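Folding with the hand gripper: a guide for returns staff

At Hurent, returned clothes now go to a folding robot, and our job is teaching it with hand grippers. Kenta Onishi wrote these steps for new starters.

1. Lay the garment out and find the collar or a cuff. Close the fingers on the thick band first.

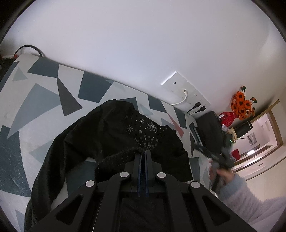

2. Lift slowly and fold toward the middle. Dark knits take 3 tries — log each one.

3. Spread it again before the next try.

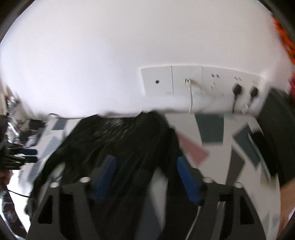
Black garment or cloth spread over the patterned surface, gripper fingers in front.

Swap out after 52 minutes. Hand folding stays on the late shift until April; ask Eulalia Carrasco about hours.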